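Prurkwood Holiday Lets – end-of-stay inspection checklist, with comments

Property: Ploltby, ground floor flat
Month: July

Thank you for picking this up between guests. Tick as you go, and please do write comments even when all is well, as the next person through the door does read them over their tea. Start in the sitting room and work towards the back.

1. Table and drinks. Look for open drinks, rings and sticky patches. Coasters stay out for guests.
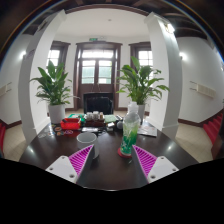
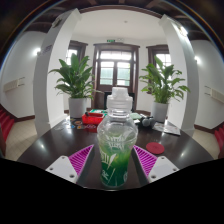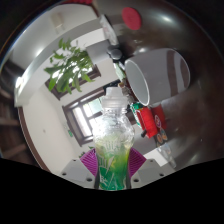
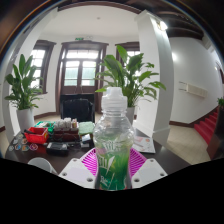 The green drink in its clear bottle.

2. Smoke alarms – PASS
Both tested with the broom handle, and both good and loud. The hall one has a new battery. Please press and hold until it sounds, as a quick tap does nothing on this model.

3. Hot water – PASS, WITH A NOTE
Kitchen tap came up nicely. The bathroom basin runs cooler at 38 degrees, which is lovely for washing hands but makes me wonder whether the mixing valve wants looking at. I have asked Drokovine to call in when they service the boiler.

4. Windows and restrictors – ACTION
All 9 checked. The small bedroom sash has a restrictor screw working loose again, and I tightened it by hand as best I could. It opens no further than 100 mm at present – do keep an eye on it, especially if a family with little ones is booked.

5. Floors and rugs – PASS
The runner in the hall had crept towards the step, as it always does. Moved back and fresh grip tape put underneath.

6. Kitchen – ACTION
Oven clean, fridge seals sound, fire blanket on its hook. The Rüegg toaster has a crumb tray that sticks, so give it a gentle wiggle. One chopping board is split and should be replaced before the next arrival.

7. Outside steps and light – PASS
Moss brushed off the bottom two steps. The porch light comes on at dusk and stays on long enough to find your keys.

8. Keys and folder
Two sets back in the key safe. The guest folder is missing its bin collection page, so I will print another and drop it round.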